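Progress Report to the Skosatdale Fund for Reading
Community Book Club and Reader Review Program, Second Reporting Period
August 25, 2018
By the Program Office, Dalholm Library Association

Purpose of this report

The Dalholm Library Association submits this report under the terms of its two-year grant from the Skosatdale Fund for Reading. It covers work done since the first report and sets out plans for the remainder of the grant. A separate statement of accounts has been sent to the Fund's finance office.

The grant supports three connected activities: evening book clubs at the Association's branches, a reader review shelf through which members of the public write short reviews of new fiction, and a lending stock of book club sets. The Association agreed with the Fund at the outset that the program would serve adults who read for pleasure but do not take part in any organized reading activity. That remains its aim.

Membership and attendance

The program now has 554 registered members, against 475 at the time of the first report. Most of the new members joined through the branch desks. A smaller group came in through the review shelf, having first submitted a review and then asked whether there was a club they could attend.

Attendance at individual meetings has been uneven. The clubs devoted to mystery and romance titles have been full at nearly every meeting, and two of them have been divided so that everyone who wishes to speak can do so. The club for translated fiction has struggled. It lost its regular meeting room in the spring when the Harbor Branch began its roof repairs, and several members did not follow it to the temporary location. Branch staff have written to those members and will offer the original room again once repairs are finished.

The Association had planned a lunchtime club for people who work in the town center. Three meetings were held. Members reported that an hour did not leave enough time to eat, talk about the book, and return to work, and the club has been moved to early evening. Attendance has been steadier under the new schedule, although some of the original members could not make the change.

Reader review shelf

Readers submitted 201 reviews during the period. Each one is read by a member of staff before it is posted, chiefly to remove plot details that would spoil the book for others. Guidance on this point was rewritten after a number of readers objected that the ending of a popular thriller had been given away on a card next to the book itself. The card was removed, and reviewers are now asked to keep to the first half of the story when they describe events.

The quality of the reviews has been a pleasant surprise to the branches. Early submissions tended to be very short, often a single sentence of praise. Staff introduced a half-page form with a few prompts, including one that asks what kind of reader might not enjoy the book. The answers to that prompt are often the most useful part of the card, and borrowers at the desk mention them frequently. Negative reviews are posted on the same terms as positive ones.

Reviews are also entered in the Samonte catalog system so that they can be read at home. This work is behind schedule. The first set was entered by hand, and a fault in the import screen caused line breaks and apostrophes to be dropped. A correction has been supplied and tested on a small batch. The Association expects to clear the backlog by October and will confirm this in its next report.

Advance copies and prize drawings

Publishers have continued to supply advance copies for review. Demand for these is high, and the Association has had to decide how to distribute them fairly. Under the arrangement now in place, a member may hold one advance copy at a time and must return a review before requesting another. Late reviews are followed up once by e-mail. Members who do not respond are moved to the end of the waiting list but are not removed from the program.

Small drawings for signed copies were held at four branches. Entry was free and open to any cardholder. The drawings brought in many entries but few lasting members, and the Association does not plan to increase their number. They will continue where an author or publisher offers copies without charge.

Lending stock

The stock of book club sets stands at 111. A set contains enough copies of one title for a club, together with a printed page of discussion questions. The most heavily used sets are recent mysteries and family sagas. Older classics circulate less than was expected, and no more will be bought under this grant unless a club asks for a particular title.

Wear on the paperback sets has been greater than budgeted. Spines fail first, particularly on the longer novels. The Association obtained a quotation from Proteck for clear protective covers and has had one shelf of sets covered as a trial. Covered copies take longer to prepare, and the staff time involved needs to be weighed against the cost of replacement. A decision will be made before the next round of purchases.

Large-print copies remain difficult to obtain in quantity. Where a full set cannot be found, branches have been adding two or three large-print copies to a regular set. Members who use them have asked that page references in the discussion questions be replaced by chapter references, as the page numbers do not match. All new question sheets follow this practice, and existing sheets are being revised as they come back from loan.
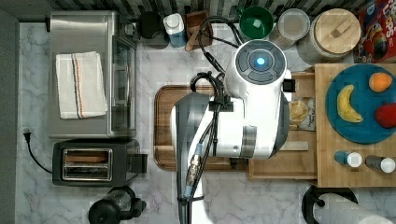 DALHOLM, October. The fall series will open with an evening for all clubs at the Central Branch. Members will vote on the titles to be read through the winter from a list put together by the branches. The list includes five novels suggested on review forms, and copies of each will be available for browsing during the evening. Light refreshments will be served. Representatives of the Fund are warmly invited, and a formal invitation will follow under separate cover.

Staffing and training

The program coordinator post was vacant for seven weeks during the period. Branch staff covered the most urgent duties, and no club meeting was canceled for this reason, but the review shelf fell behind and the first meeting of discussion leaders was postponed. The post has since been filled on the same hours and at the same grade.

Discussion leaders attended a half-day training session on running a meeting in which opinions are sharply divided. Leaders had asked for this after a difficult evening on a novel with an unreliable narrator, when some members felt that their reading of the book had been dismissed. The session was well received. Leaders requested a follow-up on helping quieter members take part, and this has been added to the training plan.

Matters for the Fund's attention

The Association asks the Fund to approve two changes. The first is to move the unspent portion of the coordinator's salary to the lending stock, where it would pay for replacement copies and, if the trial supports it, protective covers. The second is to extend the deadline for the reader survey by one quarter. The survey was to be carried out this summer, but the change in coordinator left too little time to prepare it properly, and members are easier to reach once the fall meetings have begun.

No change is requested to the total amount of the grant or to its end date.

Plans for the next period

Work in the next period will center on the review backlog, the reader survey, and the return of the translated fiction club to the Harbor Branch. The Association will also open one new club for readers of science fiction and fantasy, which has been the most common request on the suggestion forms. A room and an evening have been reserved, and the first title will be chosen by those who sign up.

The written record of each club's reading, kept at the branches since the start of the grant, will be gathered into a single list and sent to the Fund with the next report. Copies of the revised review form and the guidance for reviewers are available from the Program Office on request.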